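Home Docs Cludow Planner Setup Tuning Release notes Forum

Part 3: Setting up a two-arm pouring task

I'm going to assume you've finished Part 2, so both arms home cleanly and Cludow can see them. If the status page still shows one arm in gray, go back and fix that first (I've tried skipping ahead, and the planner just sulks). This part gets you from two arms that move to two arms that hold things and stay out of each other's way.

You'll want the Divholm scene editor open in one window and the Korberg log viewer in another. Put them side by side if your monitor is wide enough!

1. Load the task file called drinks_pair and pick "Hold only" from the Stage menu. Nothing pours in this stage.

2. Give each arm its object. I put the clear cup on the right arm and the metal measuring cup on the left, and the rest of this guide sticks with that.

3. Press Grasp, wait for both status lines to say HOLD, then press Level.

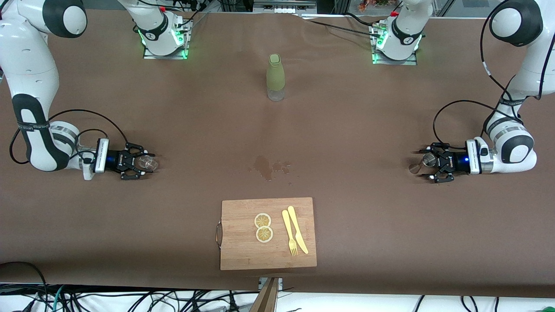

SETUP > PLANNING > SHARED WORKSPACE

Level is the pose I start every plan from: grippers facing each other across the middle, at pretty much the same height, with a clear gap between them. Yours doesn't have to match mine to the millimeter, but do leave that gap. The planner treats it as the meeting zone and it gets very grumpy if one arm is already parked in there.

4. In Divholm, open Zones and draw the meeting zone over the gap. Keep it off the bases and off anything standing between them. My bottle lives up there, so I gave it its own keep-out box.

5. Add the cutting board as a flat obstacle. You don't need to model what's on top of it piece by piece, just raise the box high enough to cover the lot.

6. Set the planning timeout to 700 ms and the retry limit to 3. I ran with a much longer timeout for ages and all I got was a longer wait for the same failed plan.

7. Hit Check. Cludow samples 1,000 poses inside the meeting zone and marks the ones where the arms would touch. A few marks along the edges are fine. If the middle fills up with them, make the zone smaller and check again.

CAUTION: Check only knows about objects in the scene file. If you slide the board over and forget to update it, the planner will happily drive a forearm right through where it is now. Ask me how I know.

NOTE: Cables aren't in the model at all. Watch the wrist loops on your first slow run and keep a hand near the stop button.

Now for the perception side, which is the bit I get the most mail about. Transparent stuff is hard, and you'll be tempted to crank everything up at once. Change one slider, look at the overlay, then change the next.

8. Switch to the wrist view and turn on Glass Mode (Perception > Bunting filter).

9. Bring the gripper in slowly with the fingers open until there's one on each side of the glass, and stop before you close.
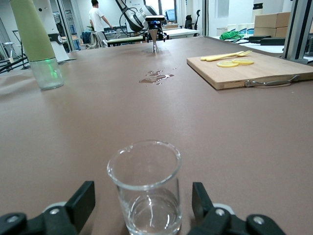
The Bunting filter finds glass by its highlights, so it's happiest with a bright rim and an even background. It also has a weakness, and you need to know about it before you trust the overlay: anything clear and shiny can come back as an object. The puddle out near the middle of the table is a perfect candidate, with those glossy reflections all over it, and the two tiny droplets beside it could each get a label too. Set the minimum height to 11 mm and flat things like that drop out while the beaker stays in. If you work with very shallow dishes you'll need to go lower and put up with a few false hits.

10. Look at the outline Cludow draws around the rim. It should close all the way around, pouring lip included. If it breaks at the lip, bump Edge Join up one notch.

11. Save the view as a reference, then press Close. Keep the force on Low for glass, please!

NOTE: Reference views go stale when the lighting changes. I save one with the blinds open and another with them shut and let Cludow choose. Meenakshi Rathore wrote the bit of code that does the choosing, and it's been right far more often than I was doing it by hand.

If step 10 keeps failing, open the Korberg log and search for "rim_gap". A value that jumps between readings usually means a reflection problem, so tilt the wrist a little and try again. A value that stays put is more likely a calibration offset, and for that you'll want to rerun the hand-eye routine from Part 2.

Once both checks pass, set Stage to "Pour dry" and carry on to Part 4.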